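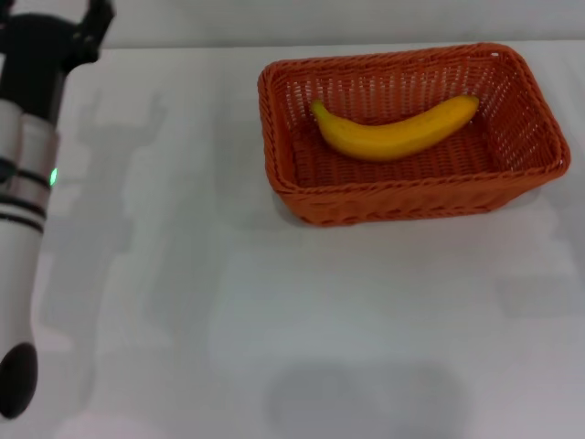 School & College Teams > Build Logs > Manipulation

Fruit task: our arm is great at baskets and terrible at bananas

wobblegear
Okay so our club finally has the arm doing something that looks like the task and I want to complain in public for a bit. For anyone who isn't doing the Clerkent challenge this year: you get one piece of fruit, one basket, one white table, and the arm has to move the fruit in or out depending on which card the judge pulls. We've been on the banana and the orange wicker basket for two weeks now.

Going in is fine. We're at a point where I'd let my grandmother run it. Coming out is a disaster. The banana lies along the bottom of the basket, the walls are right there, and every approach we teach it ends up with a finger hitting the rim. We've recorded 297 demos so far and I'd say half of them are me backing up and trying again, which I'm now worried is exactly what the thing has learned to do. It backs up beautifully!!

Has anyone got basket-out working? Especially with long fruit?

pintsize_servo
We do, sort of. Straight down from above, wrist turned so the fingers close across the middle of the banana, not along it. We had ours coming in at a slant for ages because it looked more natural when you drove it that way and it was just rim, rim, rim.

Also throw out the demos with the backing up. All of them. I know it hurts.

wobblegear
It does hurt. That's like three evenings of my life.

kettle_logic
Going to disagree with pintsize on throwing them out. We kept our recoveries in and it's the only reason we scored anything at the Uvberg meet last year. If the policy has never seen a missed grab it has no idea what to do after one, it just kind of hovers there being sad. What you want is clean misses. Miss, lift, go again, done. What you don't want is the thirty seconds of dithering in between while you figure out which way the stick goes.

pintsize_servo
Sure, if somebody has the patience to go through and trim them. We're six people and two of them only come for the snacks. For us deleting was one click and trimming was a whole weekend.

Our numbers, for what it's worth: went from 527 demos down to less than that (I'd have to look up how many, a lot got cut) and it got better the same night. Fewer and cleaner beat more and messy.

kettle_logic
Or you fixed the approach angle in the same week and that's what did it?

pintsize_servo
...possible. I'm not retraining to find out.

mothballoon
Hi, first year team so ignore me if this is dumb. Do you move the basket between demos? We had ours on a tape mark so it was always in the same spot and it worked every single time, and then our advisor slid it over by a hand's width and the arm went and very carefully grabbed the air where the banana used to be.

wobblegear
Not dumb at all, we did the same thing in October. Move it every time. Turn it too, if you can stand it. We do a bit of both now, and we flip the banana so the stem is sometimes left and sometimes right. The rules say the judge places everything, and the judge at our regional last year put the basket way off toward the back of the table, practically up to the wall, and half the teams had never once tried it there.

mothballoon
Oh no. We never go near the back.

gradient_descent_into_madness
Chiming in about light, which I don't see in this thread yet and which cost us a month. White table, pale wall, and the arm throws its own shadow all over everything. Ours trained in the evenings under the ceiling lights and then we demoed for parents at 3 in the afternoon with the blinds up, and the shadows were all in new places and it went to pieces. Just wandered. Run some sessions at different times of day, or wheel a lamp around. We do 16 demos, move the lamp, 16 demos, move the lamp. Boring as anything, works.

kettle_logic
Seconding the lamp. We put up curtains and thought we were clever, then Uvberg was in a gym with skylights.

wobblegear
Okay the lamp thing is scaring me a bit. We only ever meet after school, so it's basically the same light every time. Adding it to the list.

What are people doing about the weave? Our Magyar gripper pads are kind of grabby, and when a finger brushes the side of the basket it doesn't slide, it catches and the whole basket comes along for a ride. Twice it's picked up basket and banana together and set them down again very politely. The judge card says "fruit out," so I assume that's a zero.

pintsize_servo
It's a zero. We asked. We also asked if it counts if you tip the basket over and the banana rolls out, and the answer was a long look.

For the pads, cover just the outside faces with something slick and leave the inside ones alone. We used packing tape. It peels after a while, so check it before you run.

mothballoon
Is tape legal? I thought you couldn't change the gripper.

pintsize_servo
Inside the finger, no. Outside, it's listed under covers and guards. Read section 4 again, it's in there.

kettle_logic
I read section 4 the other way, to be fair, and our regional made a team peel theirs off. I would email before you build a whole run around it. Don't take it from a forum.

estis_bay_robotics
Late night answer from the Estis kids. We gave up on straight down for anything long and grab near one end, then lift it up on a tilt. Less to line up and you clear the rim with the low end last. It swings a little. We lost one over the side of the table that way, but it's faster than what we had. Up to 900 demos now, though that's all the fruits together and the apple is most of it, because the apple is easy and everybody wants to drive the apple.

pintsize_servo
End grab scares me. Bananas get soft by the second hour.

estis_bay_robotics
Yeah, we go through a bunch per session. Buy them greenish.

wobblegear
Update, same thread so I don't clutter the board. Tried straight down with the wrist turned, only 40 minutes of driving, no training yet. By hand I got it out eight times before I touched the rim, and I have never gotten past two before. So the angle was a big piece of it. I'm going to keep the old demos in a separate folder and train once with and once without, and then kettle and pintsize can fight about it with real numbers.

kettle_logic
Use the same lamp position for both or I'm not accepting the result.

wobblegear
Fine, FINE. Training the first one tonight, will post both when they're done.

Tags: fruit task, grippers, demos, rookie questions

Contact moderators | Forum rules | Back to top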